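Plisteck abre a pruebas su simulador para brazos robóticos

La firma Plisteck ha puesto a disposición de laboratorios y centros de formación Grevis, un servicio por suscripción que permite ensayar tareas de manipulación en una celda virtual antes de llevarlas al taller. El paquete básico cuesta 535 euros al mes e incluye una mesa perforada, un brazo suspendido, un armario con cajones y objetos domésticos como tazas, cajas y latas. 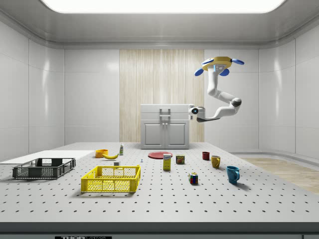
¿Hace falta tener un robot propio para contratarlo?
Basta con un ordenador conectado a internet; el cálculo se hace en los servidores de la empresa.

Según Archana Kandpal, responsable del producto, cada cuenta puede lanzar hasta 1.000 ensayos diarios y guardar los resultados durante 60 días. El usuario elige la tarea, cambia la colocación de los objetos y revisa después cada intento desde varias cámaras, incluida una situada junto a la pinza.

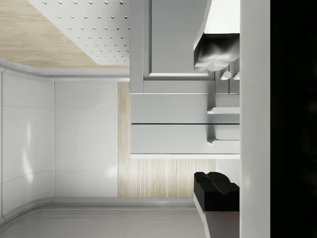 Las vistas se descargan por separado o sincronizadas, en un formato que admite los programas de entrenamiento más habituales. Kadir Erdem, que ha probado el servicio en la escuela técnica Wasilewska, valora la rapidez de la puesta en marcha, unas 2 horas en su caso, aunque echa en falta más modelos de armario y un manual en español.

La prueba gratuita puede solicitarse desde el lunes. Plisteck prevé añadir en junio una segunda celda, llamada Kullby.

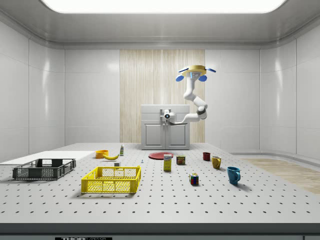
El brazo de la celda virtual, con la pinza frente al armario. Imagen: Plisteck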